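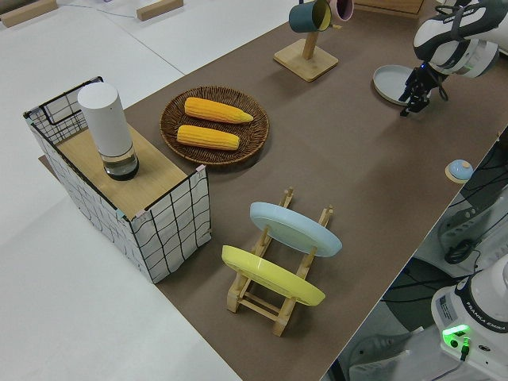
Gripper Release Fault at the Harkerari Laboratory: Frequently Asked Questions

Published Monday, September 22, 2025

The following answers concern the fault that led to the suspension of tableware trials on the two-arm bench. They are intended for staff, students and partner organisations who use the bench or who rely on results from it. Questions not covered on this page should be sent to the laboratory safety office.

What was the fault?

During a plate transfer, the gripper on one arm opened before the plate had reached the dish rack. The plate fell to the floor and broke. The arm then carried on with the rest of its programmed movement as though the plate were still held. The operator pressed the emergency stop and both arms came to rest.

Was anyone hurt?

No. The operator was standing outside the marked area and was wearing eye protection, as the bench rules require. The floor was swept and checked before anyone was allowed to approach the table.

Which tasks were affected?

The fault arose in the Feludia task set, in which the arms move plates, mugs and pieces of food between a rack, a mug stand and a woven tray. Tasks that use only wooden blocks run under an older release routine and were not affected. They were nevertheless suspended for two days while this was confirmed.

What caused the gripper to open early?

The task software decides that a plate has been set down when the force on the gripper changes by more than a set amount. In this case the rim of the plate touched a post of the rack on the way in. The software read the contact as a completed placement and gave the order to release. It did not compare the position of the arm with the position at which the plate was meant to be let go.

The force limit had been lowered in March so that thinner plates could be handled more gently. The change was tested with plates laid flat on the mat, but not with plates placed upright in the rack. That was an oversight in our test plan.

Was the robot arm itself faulty?

No fault was found in either arm or in either gripper. The error lay in the task software written by this laboratory.

Why did the arm keep moving after the plate had fallen?

The software had no step for checking that an object was still in the gripper during a transfer. A check was made when the plate was picked up and none was made afterwards. The review regarded this as the more serious of the two findings – an arm that does not know it has dropped something may go on to press against whatever is in its path.

How was the fault investigated?

The review was led by Maxence Caron, with an outside reader from Brunet. The recorded logs were examined first, and the transfer was then repeated at low speed with a plastic plate. In 200 repeated transfers under the March settings, the early release occurred whenever the rim met a rack post above the slot. It did not occur when the plate entered the slot cleanly.

What has been changed?

Release now requires two conditions to be met together: the change in force, and an arm position within the permitted zone for that object. The width of the gripper opening is read throughout each transfer, and if the reading shows that the object has gone, the arm stops where it is and waits for an operator. The corrected software completed 1,000 test transfers without an early release.

The layout rules have also been revised. Items must be kept clear of the path between the pick-up point and the rack, and lamps, glass items and anything holding liquid must not be placed directly under that path.

Are earlier results still valid?

Most are. Of the 3,101 transfers recorded since the March change, those that ended in the rack are being checked again by hand. Until this is finished, rack results from that period should be treated as provisional. Results from the mug stand and the tray stand as published.

May I use the bench now?

Yes, provided that you have read the revised bench rules and signed the new user form. Users who were trained before the fault must attend a short refresher on the stop procedure. Bookings are made through the Dekau system in the usual way.

What should I do if an object is dropped?

Press the emergency stop, even if the arm appears to have halted by itself. Do not reach over the table to recover the object. Record the task name and the time, leave the arm in position, and call the duty engineer. The arms may be restarted only by the duty engineer – not by the user, and not remotely.

Should I report a near miss if nothing was broken?

Yes. Two users had noticed a gripper opening slightly early before this fault, and neither case was reported. Report forms are kept beside the door and are also available from the safety office.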